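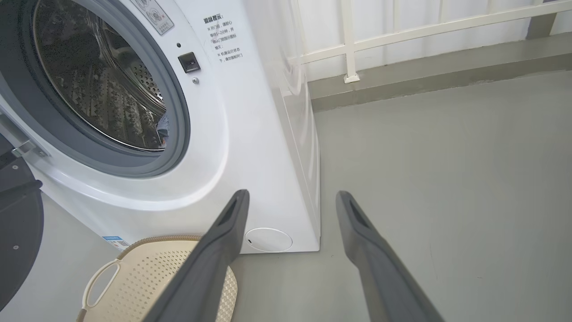

How to Research the History of an Old Railroad Bridge

Posted by Régis Cordier, Feb 13, 2020

Most old railroad bridges have a short history printed somewhere, on a sign or in a visitor leaflet, and it usually says the same few things: when the bridge opened, who cut the ribbon, and how long it is. If you want to know more than that, you will have to look it up yourself. The steps below are the ones I used for the Worbridge viaduct and later for the smaller bridge at Prosow. They should work for most iron and steel bridges built between the middle of the 1800s and the First World War.

Before you start

You will need a notebook, a large-scale map of the area, a camera or phone, and a pair of binoculars. A library card helps. Set up one folder on your computer for the bridge and put everything in it, including the things that turn out to be wrong.

Write down what you already believe about the bridge and where each piece came from. For Worbridge I had an opening year from a postcard, a designer's name from a pub menu, and a story about a load test with two locomotives from a man at the bus stop. The year was correct. The designer was not.

Step 1. Find out what the bridge is called

A bridge may have had several names. Railroad companies often used a number and a mileage, while newspapers used the name of the river or the nearest farm. Prosow bridge is bridge 55 in the line inspection books, and I found nothing at all until I began searching for that number.

Check the map for the name of the line, the nearest station and the parish or county on each bank. If the bridge crosses a boundary, there may be papers on both sides.

Step 2. Visit the bridge

Stay on public land. If trains still run, don't go onto the track or the embankment for any reason. Nearly everything you need can be seen from the road, the riverbank or a footpath.

Look for:

Builder's plates. These are usually cast iron and fixed to the end posts or to the outside of the main girders near the abutments. They give the name of the company that made the metalwork and often a year. The year on the plate is when the parts were made. The bridge may have opened a year or more afterward.

Marks rolled into the steel. Beams often carry the name of the mill in raised letters. Binoculars are useful for this.

Date stones. Look at the top of the abutments and above any small arches in the approaches.

Repairs. Bolts where the rest of the bridge has rivets are a sign of later work. So are plates of a different thickness, or concrete around the foot of a stone pier.

Take pictures from the same few spots each time you go. Winter is best, when the leaves are down. At Worbridge the plate on the east side is hidden by ivy from spring until well after September.

Step 3. Work out the type

You don't need to be an engineer, but you should be able to say if the bridge is an arch, a truss, a plain girder or a suspension bridge. For a truss, draw the pattern of the diagonals in your notebook and compare it with the charts in any basic book on bridges. For an arch, note where the deck sits: above the arch, below the top of it, or hung from it. Also note if the arch has hinges at the ends. They look like large pins where the ribs meet the abutments.

The type narrows down the dates, and it gives you the right words for searching old engineering journals.

Step 4. Read the newspapers

Start with the opening day and work backward. Local papers covered openings in great detail, with the speeches, the lunch and the guest list. The useful part is often in the last paragraph, where the reporter copied out the engineer's figures.

Then search for:

the award of the contract
accidents during construction
the closing of the gap between the two halves
the load test
the first inspection by the government

Read the pages around each article as well. Search tools miss a lot in old print, especially names. I found the Worbridge foreman under four spellings. Copy out the full reference every time: paper, date, page and column.

Be careful with superlatives. "Highest in the world" was printed about a great many bridges, and a reporter seldom checked.

Step 5. Go to the archive

Look for the records of the railroad company first and the contractor second. If the company was taken over, its papers will normally be filed under the later owner. Email the archive before you travel and ask what has been cataloged. Give them the line, the bridge number and a range of years.

The things to ask for are contract drawings, board minutes, correspondence with the engineer, and payment certificates. The payment certificates are dull, but they show month by month how far the work had gotten.

Drawings can be very large, and some archives need notice to lay them out. The Sartori collection, which has the Worbridge set, keeps them rolled in a separate store. The one I wanted was drawing 2556, the east abutment, and it had been put back in the tube for another bridge. If a drawing is missing, ask to see what was on the shelf next to it.

Step 6. Look at later changes

Bridges were altered more often than the signs suggest. Decks were widened, a second track was taken out, a road was added. Check the maintenance files and the annual reports. For work done after 2000 the present owner of the line may send you a summary if you write and ask. Mine took two months to arrive.

Step 7. Put it in order

Make a table with one event per row: date, what happened, source. Where sources disagree, keep both rows and mark them. Don't average the figures for length or height. One source may be measuring the main span and the other the whole bridge with its approaches, and height can be given from low water, high water or the bottom of the gorge.

I keep my tables in Trirura, but any spreadsheet will do. Save a copy as plain text too.

When you have finished, send a copy to the local library and to the archive that helped you. Include your list of sources and a note of anything you looked for and couldn't find. In my case that is still the name of the photographer at the Worbridge opening.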